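Search this site Search Menu

Flulwood residents asked to boil tap water after main bursts

By Shiyu Meng
March, 4.15 pm

Homes in the lower half of Flulwood have been told to boil their tap water before drinking it after a main burst under Kostiuk Lane early this morning.

Ollance, which supplies the town, said the notice covers 2994 properties between the railway line and the river. It will stay in place until two sets of clear test results have come back from the laboratory. The company would not give a date for that.

The burst was reported shortly after 5 am by a bus driver who saw water coming up through the road near the junction with Mill Street. By six the lane was closed in both directions and 642 homes had no water at all. Supply to most of them was back before noon, but pressure is still low on the higher floors of the flats at Dornel Court.

Ollance said the notice was a precaution. When pressure drops suddenly in a main, water from the ground around it can get into the pipe through small cracks and joints. No harmful bacteria have been found so far, the company said, but the first samples were only taken at mid-morning and take most of a day to process.

People in the affected streets should bring water to a full boil and let it cool before using it for drinking, brushing teeth, washing salad or making up baby feed. Water for a cup of tea or coffee is fine as long as the kettle reaches the boil and switches itself off. Coffee machines and hot taps should not be relied on, as many do not get hot enough.

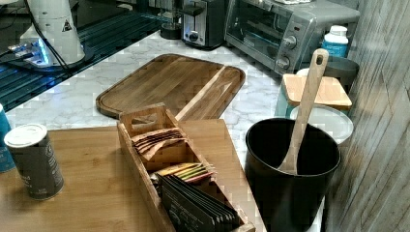 Tea bags in a wooden box beside a kitchen worktop.

Tap water can still be used as normal for showers, laundry and flushing the toilet. Small children should be watched in the bath so that they do not swallow any. Ice made since last night should be thrown away, and the same goes for filter jugs filled this morning.

Bottled water is being handed out from the car park behind the leisure centre until 9 pm. Each household can take 12 litres. Customers on the priority list, including those with young babies and people having dialysis at home, are having it delivered to the door. Anyone who thinks they should be on the list and has heard nothing can ring the number on their bill.

There were queues out to the main road at lunchtime and the first load ran out before two o'clock. A second lorry arrived within the hour. Ollance has asked people to share lifts where they can — the car park holds roughly 200 cars and is also in use for the swimming gala.

Plates, pans and chopping boards can be washed in hot tap water with washing-up liquid, provided they are dried fully before food touches them. Dishwashers are safe on their hottest setting. Worktops where raw food is prepared should be wiped down with boiled water or a kitchen spray. 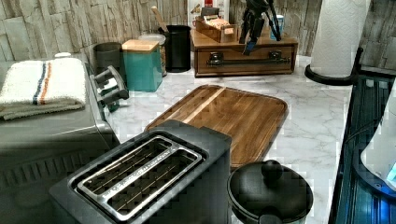
Cafés and takeaways have been given the same advice, with some extra rules on ice and drinks machines. Several on Mill Street stayed shut today. The primary school opened as usual, with bottled water in the classrooms and a cold lunch.

The broken section of pipe is cast iron and was due to be replaced next year as part of work on the whole lane. Ollance said it would now look at whether that could be brought forward. It is the second burst on Kostiuk Lane this winter, and the town council has asked the company to send someone to its next meeting.

The road is expected to stay closed until the trench has been filled and resurfaced. Buses are running by way of Station Road, and the stops outside the library and the chemist are not in use.

Compensation for customers who lost their supply will be credited to accounts automatically, Ollance said. Businesses have to apply in writing.

Get Flulwood news by email. Sign up to our free newsletter. You can unsubscribe at any time.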